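Collecting Two-Handed Demonstrations of Box Unpacking in Lived-In Rooms
Project report, Setano student module in robot learning
Nosipho Nkuna, Riaan Baloyi
Supervisor: Annatjie Pillay
Submitted 2025-08-08

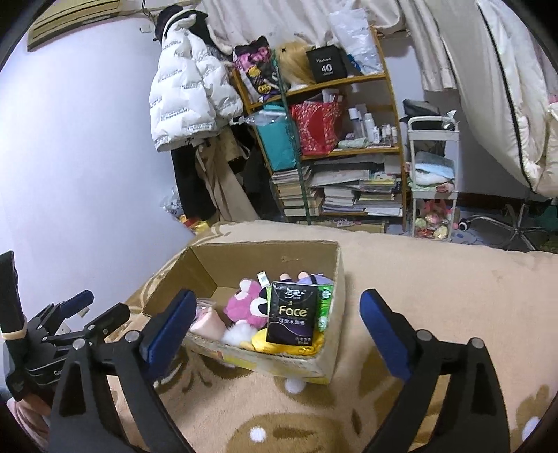 Figure 1. View from the right-hand gripper at the start of an episode: open cardboard box on the bed, part of the second gripper at the left edge.

1. Aim

The project set out to gather examples from which a policy can learn to take soft and semi-rigid items out of an open box and lay them down beside it. The examples were recorded by people using a pair of hand-held grippers, each with its own camera. No robot arm was used at the collection stage. The questions were how many usable episodes two students could produce in one month, what share would be lost to tracking faults or operator error, and which parts of the written protocol caused the losses.

Training the policy was outside the scope. The data set is passed on to Refilwe Engelbrecht, who will use it in the next stage of the work.

2. Equipment

Both grippers are of the Lustura pattern: two fingers driven by a trigger, a padded inner face on each finger, and a wide-angle camera fixed behind the fingers. The camera moves with the hand, so the fingers hold a nearly constant position in the picture while the room moves around them. This is what the learning method expects, since the same view can later be had from a gripper mounted on an arm.

Finger opening is read from the picture. Hand position is worked out afterwards from the video and the motion sensor together, using the Parri tracking package with its default settings apart from the map size, which was raised for rooms with more than one doorway.

The two recordings of each episode are joined by their clocks. The clocks were matched at the start of every session by filming the same changing code on a laptop screen with both cameras.

3. Task definition

One episode consists of the following.

Start: box open on a flat soft surface, between three and eight items inside, both grippers open and in the air above the near side of the box.
Action: the items are removed one at a time with either hand. The other hand may hold the box still.
End: box empty, both grippers open and clear of the items for 2 seconds.

An episode was stopped and marked as failed if an item fell to the floor, if the operator touched an item with a bare hand, or if the box tipped over. Failed episodes were kept in a separate folder and are not part of the totals in section 5.

The items were ordinary household goods. We looked for a mixture of shapes and surfaces within each box. The one in Figure 1 has a black tissue pack standing nearly upright, a bright green package behind it, a pink plush toy and a white fluffy pom-pom. The pack has flat faces and clear edges, while the toy and the pom-pom offer no edge to aim at. Shiny wrapping was allowed. Glass, liquids in open containers and anything sharp were not.

4. Collection procedure

4.1 Rooms

Recording took place in July in student rooms in Rornport. Occupants gave written consent and were told to put away letters, bank cards and screens showing personal matter. Beyond this the rooms were left as found. A cleared room would have given cleaner tracking maps in some cases and worse ones in others, as bare walls offer few points to follow. Shelves with many small objects proved to be good background for the tracker. Plain walls and long curtains were poor.

4.2 Mapping pass

Before the first episode in a room, the operator carried the right-hand gripper slowly through the working area for 25 seconds, pointing it at the bed or table from both sides and then at the far wall. The map made from this pass was used for all episodes in that room. If a large object was moved, a new pass was needed. We missed this twice in the first week, and both sessions had to be recorded again.

4.3 Episodes

Each session was planned as 50 episodes with a change of items after every ten. The box was turned by a quarter between groups. The operators swapped when a session was half complete, the second person acting as recorder in the meantime. The recorder wrote down the episode number, the hand used for the first grasp and any fault.

Normand Gosselin checked the first session and asked for slower approaches. In those recordings the fingers often reached the item in a blurred part of the video, and the finger opening could not be read reliably. The instruction was changed to "pause above the item, then close". Later sessions follow the new wording.

5. Results

The final set holds 2144 accepted episodes. All have a complete track for both hands and a joined pair of videos.

Episodes were rejected for three main reasons, given in order of frequency.

(a) Track lost on one hand. This happened most often when a gripper was deep in the box and the camera saw little except cardboard. The track normally came back when the hand was raised, but with a jump. Episodes with a jump were rejected even if the start and end were sound.

(b) End condition not met. The operator put the last item down and stopped the recording too early.

(c) Clock mismatch. Confined to two sessions in which the laptop screen had dimmed during the code step.

Soft toys were grasped at the first attempt less often than packs. Repeated attempts within an episode were accepted, because the policy should also see how a missed grasp is put right. They are marked in the episode table so that they can be left out if wanted.

6. Limits of the data

All rooms are in one town and many share the same furniture layout. The working surface is a bed in most sessions, and the soft support lets the box tilt under load, so results may not carry over to a hard table. Both operators are right-handed, and the left gripper is mainly used to steady the box. A policy trained on this set is likely to copy that habit.

No force is recorded. How firmly an item was held can only be judged from the finger opening and from visible bending of the item.

7. Changes to the protocol

The following have been written into version 2 of the operator sheet.

Screen dimming to be switched off before the clock step.
Recorder to count the end pause aloud.
Boxes with deep sides to be avoided unless the front side is lower than the back.
One session in each room to be done with the left gripper making the first grasp.
New mapping pass after any break in which the room has been used.

The operator sheet, the episode table and the list of rejected recordings are stored with the data in the Setano project folder. Requests for access go to Annatjie Pillay.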